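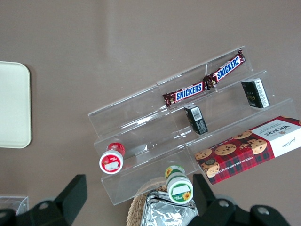 Máté Gál 回复：
三层的架子最上面那层别放重的，我家那个用了7个月，后沿接缝就裂了一道。

楼主 Zuteo
茶水间的零食角重新弄了一下，亚克力阶梯架是新买的，士力架放最上面，Walkers 黄油曲奇放最下面。想问两件事：一是架子怎么擦才不花，二是短保的东西和能放的东西要不要分开摆。公司没有专人管，谁路过谁补。

2楼 Špela Kovačević
擦的话用超细纤维布蘸清水，别用酒精，亚克力碰酒精容易起细纹。厨房纸也别用，擦几次就毛了。

3楼 Nicanor Ponce
酒精那条同意。厨房纸我一直在用，没觉得有问题，可能跟牌子有关系。
另外零食和小盒装的日用品最好别混在一个架子上，来拿吃的人顺手就翻乱了。

4楼 楼主 Zuteo
小黑盒那两个先放着，以后再挪。架子本来就窄，不放东西也是空着。

5楼 Thibault Brunet
短保的一定要分开。我们以前在 Plusadetti 那边的办公室，三明治跟薯片堆一个筐里，压在下面的过了两天才翻出来，整个筐都得洗。后来规定三明治单独一个盘，下班前没人吃就处理掉。

6楼 Nicanor Ponce
三明治就不该常温摆出来，放冰箱，门上贴张纸写有什么就行了。

7楼 Thibault Brunet
放冰箱就没人拿，我们试过。中午前摆出来，下午两点收，没出过事。

8楼 楼主 Zuteo
大桌子这边现在是这样分的：袋装米饼和小包的放白色长方盘，锡纸餐盒放藤编筐，可乐上架子，三明治单独放米白色的盘。

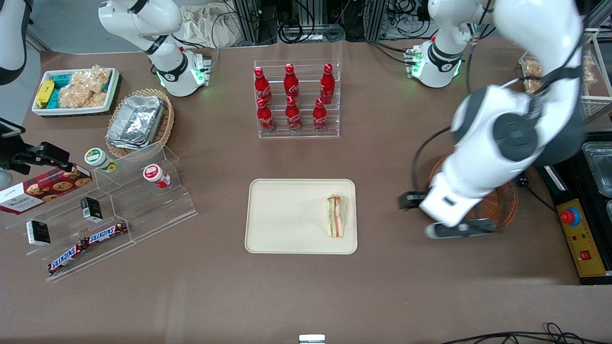

9楼 Stojan Kadrić
锡纸盒放藤筐我不赞成，汤汁漏下去藤条缝里根本洗不干净，垫一张油纸或者换塑料筐。可乐分两层摆倒是方便，补货的时候从后面往前推，先到期的在前面。

10楼 Špela Kovačević
藤筐可以用，里面套个可拆洗的布衬就好，一周洗一次。我在 Miltevov 买的，带松紧边，圆筐方筐都能套。塑料筐摆在桌上太像仓库了。

11楼 Stojan Kadrić
布衬吸油，洗两回就有味道。好不好看是其次。

12楼 Máté Gál
米饼那种袋子别叠太高，下面的一压就碎。竖着插，标签朝外，拿的人也看得清口味。
顺便问楼主，一个月零食预算多少？

13楼 楼主 Zuteo
上个月花了841，饮料占大头。这个月想压一压，零食这块控制在200以内，饮料另算。

14楼 Nicanor Ponce
200有点紧，巧克力和进口饼干少买一点应该够。米饼买大包装的自己分，便宜不少。

15楼 Thibault Brunet
分装要记得写日期，散装的没有保质期，过一阵谁也说不清是哪批的。

16楼 楼主 Zuteo
好，油纸和布衬我都买一份试试，先垫油纸。三明治按两点收来办，冰箱那边也留一格。薄的标签贴纸谁有推荐的，撕下来不留胶的那种。

17楼 Špela Kovačević
买可移除的，包装上会写。贴之前把架子擦干，不然边角会翘。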